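Noticeboard > Mastgate Works > Vacancies and calls > Bin-picking trial

August, posted by Mareike Kohlhase

Wanted: patient people to watch a robot drop things

The handling group at Mastgate is looking for 17 participants for a safety trial at our Gendomdale site. We need people who have never worked with a robot, people who have worked with one and didn't enjoy it, and at least two who are willing to press a stop button without first asking whether it's all right.

Some background, as you'd hear it in the canteen anyway. Our picking cell, known to everyone as Lammers, takes bars out of a bin and puts them down somewhere more useful. It did this well enough through the spring. Then, during cycle 2227, it shut its fingers on nothing, decided it was holding a bar, carried the nothing across to the drop point and let go of it with great care. It did the same on the next cycle, and the one after that. On the fourth it picked up a real bar, decided it wasn't holding one, and opened the gripper halfway across. The bar landed on the floor, a metre from Omar Abu Hammour's foot. He was standing outside the marked line, where he was supposed to be. The bar had not read the marking.

The fault was in the grip signal. A connector near the fingers had worked itself slack and was telling the controller whatever it felt like. We have replaced it, tied the wiring back and halved the travel speed. What bothered us more came out when we went over the log with the people in the room. Three of them had noticed something odd before the drop, and all three had assumed it was meant to do that.

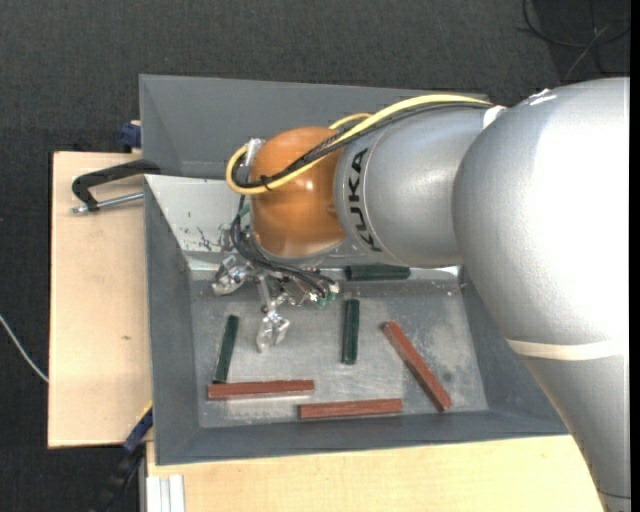
Noticeboard Bulletin, No. 77

So the trial is about the noticing. You will stand behind a screen at Gendomdale and watch Lammers work through a bin of green and reddish-brown bars. At some point it will do something wrong, on purpose, because we've told it to. You press the button when you think it has. Sometimes it will do nothing wrong at all, and you may press the button then too. We would like to know why.

What you'll do

One session of 2 hours, including a safety talk, a break and a short chat afterwards. The talk is compulsory, even if you have heard one before. Sessions run every day except Friday, when the cell is stripped down and checked.

What you'll get

A shopping voucher, lunch, and your bus fare from Hinelen if you keep the ticket. The lunch is sandwiches. Nothing automated is involved in making them.

Who can take part

Anyone over 18 who can stand or sit for half an hour at a time and see the cell clearly, with glasses if you wear them. Closed shoes, please. Sandals will be sent home along with whoever is in them. You can't take part if you helped build or program the cell, or if you were there for the drop, as you already know what to look for.

The risks

The screen is fixed and rated for a dropped or thrown bar. The arm can't move while the door is open. There is a stop button for you, another for the operator and a third for Omar, who asked for his own. You can leave whenever you like and keep the voucher.

To apply, write to Mareike Kohlhase at the Mastgate front desk, or leave a note in the tray by the Gendomdale entrance. Tell us which mornings or afternoons suit you and whether you've worked near machinery. No CV, please. We did get one last time, with a covering letter about leadership.

Comments

pdw_hinelen: Can my dad come? He's 74 and has been shouting at the dishwasher for years, so he has the experience.

Mareike K.: He can, and please bring him. There's a chair.

Trish: Is it loud? I wear hearing aids.

Mareike K.: Louder than an office, quieter than the canteen. Put it in your note and we'll book you a session with the compressor off.

Omar A. H.: For the record, it was less than a metre.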